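Putting together the shoe rack, and what I would do differently

18 August 2026

We moved to the second floor in July and the hallway has been a pile of shoes ever since. The last place had a closet by the door. This one has a strip of wall between the door frame and the radiator, and everything we looked at in stores was too deep for it. I ended up ordering a rack made of plastic-capped tubes from Misine, the kind that comes flat in a box and that you push together yourself. It cost $30 and it fits the wall.

I had one of these in college and it leaned from the first week. I blamed the rack at the time. Having now built another one, I think I built the first one badly.

What was in the box

Tubes in three lengths, a bag of connectors, a bag of feet, and one folded sheet of drawings with no words on it. The drawings show each stage from the same corner, so you never see how the back goes together. I looked up the listing again to see if there was a better version and found 226 reviews, a good share of them from people who had put the long tubes where the medium ones go. I can see how. The difference is less than the width of my thumb.

Sort the tubes first. Stand each group on end against a wall and the odd one shows up right away. I had a medium in with the longs and would have found it only at the top shelf.

Where to work

The instructions show a person kneeling on the floor. I tried that and gave up after the first side, partly because of my knees and partly because white tubes roll a long way on a wood floor and come back gray. A table with a dark cloth over it is better. The tubes stay where you put them, the white shows up against the black, and any small part you drop stays close by. An old bedsheet would do the same job, so long as it's a dark one.

The order that worked

The sheet has you build both sides flat and then join them with the cross tubes. I did the bottom first:

1. Lay out the bottom rails and press the connectors on by hand, all facing the same way.
2. Push each joint until it stops, then twist a quarter turn and push again. Most of mine went in further the second time.
3. Add the uprights one at a time. Keep one hand on the bottom rail and the other near the foot of the pole – if you hold the pole up high, it tips and pulls the joint open. 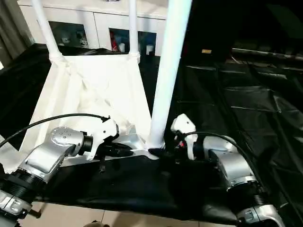 4. Check that the poles line up before adding any shelf tubes. A pole that is a little off at the foot is a lot off at the top.
5. Put the shelf tubes in from the bottom up, and leave the fabric for last.

I didn't glue anything. Several of the reviews recommend it, but we rent and will probably move again, and I would like to be able to take it apart.

How it is holding up

It has eleven pairs on it and it stands straight. The top shelf bows slightly under my winter boots, so those have gone to the bottom. The fabric shelves are thin and I don't expect them to last. Oltden sells a replacement set in gray that is supposed to fit the same tubes, and I may order that in the fall.

I have two connectors left over and can't find anywhere they should have gone. They are in the kitchen drawer with the spare feet.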